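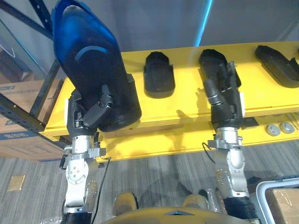 Shoes have taken over my month, and I couldn't be happier! Siu-ming Tsai and I are collecting demonstrations for Ikulus, our two-arm learner, and we're up to 40 clean episodes of picking and placing (plus a heap of messy ones I can't bring myself to delete). Both hands get a job in every take. The left one has the big blue-and-black piece up over the yellow board, tilted toe high, while the right is gripping a black shoe on the surface, and getting both grasps into one episode is so satisfying.

Black on yellow is great for the cameras, by the way. Black fingers on a black shoe, less so! The 8 episodes I recorded yesterday were all about that, with the shoe turned a different way each time, and I slowed my approach way down so the contact is easy to find later.

I-hsuan Yuen is labeling the grasps tonight (thank you!!) and then we retrain. Back in August our whole set was 11 episodes and the policy mostly waved at things. I'll post the new numbers as soon as I have them.

Posted 12/23/19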